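Project Report: Teaching Table Clearing by Hand
Team Nosamach, March 2023

Our club picked table clearing because last year's winners made it look easy. We had doubts about that then and we have more of them now.

The plan was to record people moving plates with hand-held grippers, train a policy on the recordings, and run it on the club arm, which everyone calls Greta. The course notes suggest 1000 recordings as a starting point. We began in January and finished with 1721. That sounds like plenty, but most of them were made by the same few people at the same table, and we suspect the model learned our habits as much as it learned the task.

Food on the plates was added in week 2. An empty plate forgives a bad grip at the rim. A plate of beans or peas doesn't – tilt it and you are sweeping the floor.

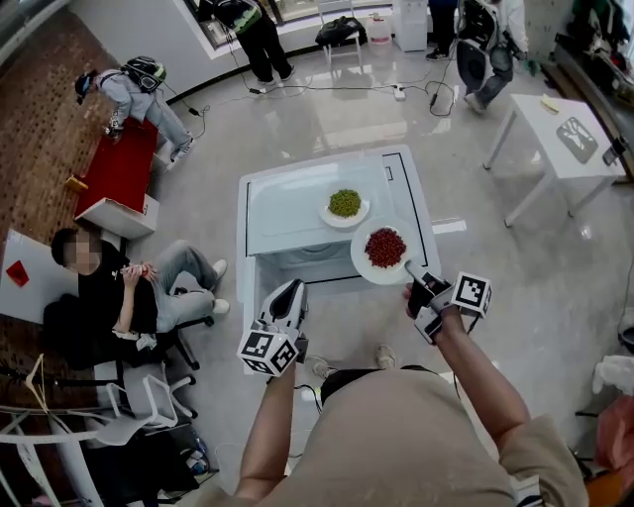 Kostik objected at the review that spills were exactly what we should have kept, and that throwing those recordings out left the model with no idea how to recover from a tilt. We had deleted almost 6 hours of them by then. The point is fair, although we are not convinced that more bad examples would have fixed anything.

Results on Greta were mixed. Empty plates went well enough to show visitors. Full plates did not, and the runs that passed were mostly ones where the plate started close to the middle of the table. Team Nolte reported better numbers, but they scored a run as passed if the plate moved at all, so we have left their figures out of our comparison.

Next term we want new people recording, a second table, and a scoring rule written down before the first run.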